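Notices > Help wanted > Paid part-time

Weekend helper wanted for the Mellby food swap

Feb 4, 2026
By Raghda Sabbagh

Hi everyone! I've been running the Mellby food swap out of the old feed store on Irthorpe Road for a while now, and it has gotten bigger than one person with a hatchback can manage. So I'm hiring! It's a small job, 14 hours a month, paid, and I think it would suit somebody who likes food, likes talking to strangers and doesn't mind smelling a bit like onions on the drive home.

If you've never been to a swap: people bring things they grew, baked, canned or just bought too much of, and they go home with things somebody else had too much of. No money changes hands at the tables. We had 116 households sign up for the January one, and I spent most of that morning running back and forth with a clipboard in one hand and a jar of somebody's plum butter in the other. (It was very good plum butter. I have since gone through the whole jar.)

What you'd be doing

You'd come in before the doors open and help me set up tables, then take one end of the room while I take the other. Mostly that means checking that things are labeled, keeping raw meat and eggs over by the coolers, and helping people figure out what a fair trade looks like. A dozen eggs for a loaf of sourdough is easy. Half a pumpkin for a bag of dried chiles takes some chatting — and the chatting is the part I love, so I hope you'll love it too.

After the doors close we wipe down, stack chairs, and drive whatever is left to the pantry on Majali Street. They take produce and sealed goods but nothing home-canned, so there's some sorting first. I have a van lined up for this now, and you'd be welcome to drive it if you have a license and a clean record. If you don't drive, that's fine, come anyway and I'll do that bit.

There's a little desk work as well. I send out a reminder the week before each swap and answer the same handful of questions over and over (yes, you can bring kids; no, you can't bring your goats). I'd like to hand some of that over.

What swappers can bring in

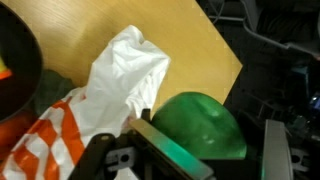
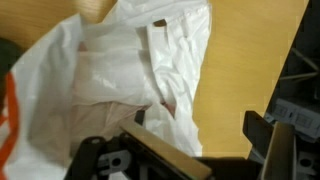

Bowls, bags, boxes, whatever you've got at home is fine.

What I'm looking for

You don't need a food background. I was a dental receptionist for years before this! I'd like you to be friendly, on time, and able to lift a crate of squash without hurting yourself. A food handler card is a plus, and if you don't have one I'll pay for the class. A second language would be wonderful. I get by in Arabic and English, but a lot of our newer families speak Spanish at home and I'd like them to feel they can ask questions.

You do have to be 18 or older because of the van insurance, even if you never touch the van. I argued with the insurance people over that one and lost.

Pay and money stuff

The job is funded through a $2,000 grant from the Lidar Fund, which covers the first stretch, plus $787 we raised at the soup supper. When that runs out I'll be applying again, and I'd much rather tell you now that I can't promise anything past it. You'd be paid by the hour, same rate for setup, swap time and desk work. I'll go over the exact figure with you on the phone before you commit to anything. You also get first pick at the leftovers table, and there is usually a lot of kale.

How to apply

Send me an email with your name, a phone number and a few lines about yourself. No résumé needed, though I'll read it if you have one. Tell me what you'd bring to a swap — I'm nosy and it helps me picture you there. I'll call everyone who writes, probably in the evening once my kids are in bed, and then I'd like you to come by the feed store for a cup of tea and a look at the place. Park around back, since the front lot belongs to the tire shop.

Contact: Raghda Sabbagh, Mellby Food Swap | © 2026 Mellby Food Swap | Back to top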